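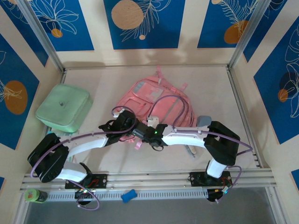
Dexter Park perguntou se cabe mesmo livro numa mochila dessas ou se vai tudo amassado no fundo. Cabe, Dexter! Mas a ordem conta muito, e é disso que eu queria falar hoje.

Primeiro: esvaziar tudo. Tudo mesmo, até os bolsinhos. Da última vez achei um bilhete de ônibus de julho e 2 canetas sem tampa (uma delas eu jurava que tinha emprestado).

Mochila rosa, gente. Passei anos na mochila preta e não sei por quê. Essa tem uma faixa cinza refletiva na frente e eu adoro, volto pra casa às sete da noite pela beira da estrada.

Os livros vão encostados nas costas, em pé, lombada pra baixo. Kai Nolte me ensinou a pôr a lombada pra baixo e minhas brochuras agradecem, a capa parou de dobrar no canto.
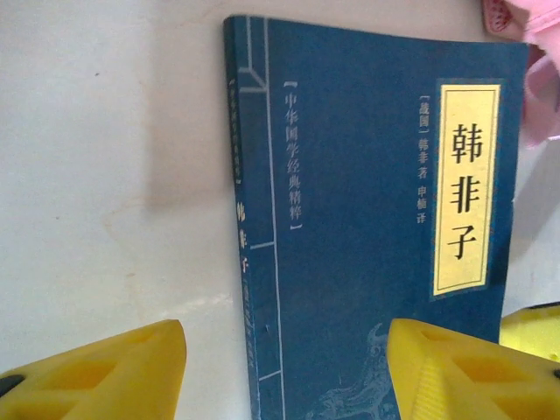 O Han Feizi vai comigo essa semana inteira. Estou lendo em chinês, devagarzinho, quase 2 páginas por noite, dicionário do lado, e que alegria quando uma frase inteira sai sem eu procurar nada!!

E a capa imitando livro antigo costurado com linha? Lindo demais. Dá vontade de deixar de frente na estante o ano todo.

Voltando à mochila: pesei tudo na balança da cozinha. 1662 gramas com caderno, estojo e garrafa vazia. Tirei o caderno grosso e caiu pra 1182. Meu ombro sentiu a diferença já na primeira ladeira.

A garrafa é uma Dromness de 700 ml e vai sempre por último, bem fechada, longe do papel. Já perdi um caderno assim e não quero falar sobre isso.

Bolso da frente: chave, fone, lenço. O estojo Borkelora fica deitado por cima dos livros, com o zíper virado pra mim.

Amanhã tento encaixar a marmita também. Se alguém aí leva marmita e livro na mesma mochila, me conta como faz, quero todas as ideias!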